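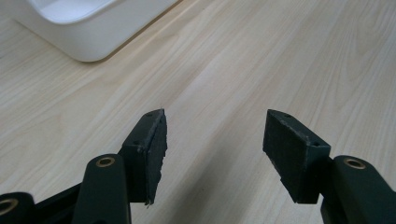
Open fingers, pale tabletop, white plastic container. Note the ragged padding on the left finger.

Can a machine clear and wipe your table yet? I wouldn't sell the dishcloth. Iida Huttunen wrote in February asking whether to wait for the Hudo before redoing her kitchen routine. The price quoted to her was $3,752, and for that I want crumbs gone from the corners too.

If you get to a demo, try these:

Bring your own tub. Thick rounded rims are kinder to a gripper than a thin, floppy lid.

Look at the pads before the arm moves. Torn foam is a wear part, so ask what a new pair costs and who fits it.

Ask for the job twice, with the tub moved between tries.

Time the whole chore, including any help from the salesman.

Meanwhile, a wood-grain top needs two cloths, one damp and one dry. Wipe along the grain and lift tubs instead of dragging them. It takes me two minutes before coffee.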